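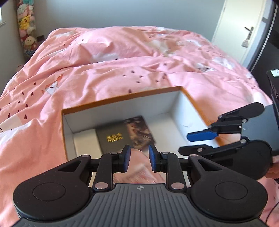 Hostesska wants the small guesthouse back in the game

Most booking startups chase big hotel chains. Hostesska went the other way, and its founder can't stop grinning about it. "We started with 8 guesthouses in Skonetti and I knew every breakfast menu by heart," she told me over a very long video call. "Now we have 1,075 rooms and I still try to read the menus!"

The growth came in bursts. A deal with Brusteck, which handles the payments, opened the door to 163 new hosts last September alone. "That month was nuts, and I loved it," she said. Owners get paid the morning after check-in, and for a family renting out four rooms that's huge.

So what about the giants? "They can have the airports," she laughed. "Give me the lady with the lemon trees." Next up is a shared calendar, in testing with about 113 hosts, and she had to show me all of it, twice.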